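The School of Pushing Buttons

The training wing at Iline is a former tile showroom in Gaswood, next to a place that sells hot tubs. On a Friday in October I went there to teach a robot to press a button. I have pressed buttons all my life, elevators mostly, and considered myself qualified.

The method is old-fashioned. You sit at a bench and hold a pair of handles, and the arm across the room does what your hands do, a beat later and with less charm. Every move gets recorded. Do it enough times and software tries to work out what you were getting at, much as a dog does, though the dog has the advantage of wanting to please you.

Iline calls each attempt an "episode." My target for the day was 200. The full course, which they have named Hornenura after a lake that two of the founders once got lost on, asks for 1,000 per task. A task can be as small as "press green." There is a separate one for "press red," and a third for choosing between them, which is where the trouble starts.

My first episode lasted almost a minute and ended with the gripper pushing on the air beside the button with great conviction. The second was worse. When your own finger misses something you know it at once, and you fix it without being told. With the handles you feel very little, so you lean on what you can see, and the best view comes from a small camera down at the wrist.
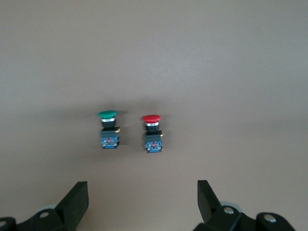

Green, red and the two black fingers of the gripper, from the wrist camera.

I spent most of the day staring at that view. By lunch I had opinions about mushroom-shaped caps. They are wide and forgiving, and I would like to see them used more in daily life, on microwaves especially.

What the instructors want is not what I expected. My instinct was to get smooth, and by episode 90 or so I was rather proud of a swooping approach from the left. I was asked to stop swooping. A robot that has only been shown one perfect swoop has no idea what to do when it starts from somewhere else, so they had me begin high, begin low, drift off to one side and come back. They wanted my mistakes too, provided I recovered from them. I have never had an employer put it so kindly.

Hesitation, on the other hand, gets thrown out. If you stop in midair to think about dinner, the robot learns to stop in midair, and has no dinner to think about. Of the 358 episodes recorded on my bench that week, mine and other people's, a good share went in the bin for dithering. I didn't ask how many were mine. The Hämäläinen handles log everything, and I suspect the answer was available.

I finished my 200 a little after five, with a stiff neck and one thumb that had gone to sleep. Somebody loaded up a model trained on an earlier batch so I could watch the arm work alone. It came in slowly, wavered, corrected itself, and pressed green. It did this 3 times. On the fourth try it swooped in from the left and missed.

I asked whose episodes it had learned from, and was told they didn't keep names. Then I went next door and looked at hot tubs.

Last updated: October

Contact the editors | Copyright, all rights reserved | Back to top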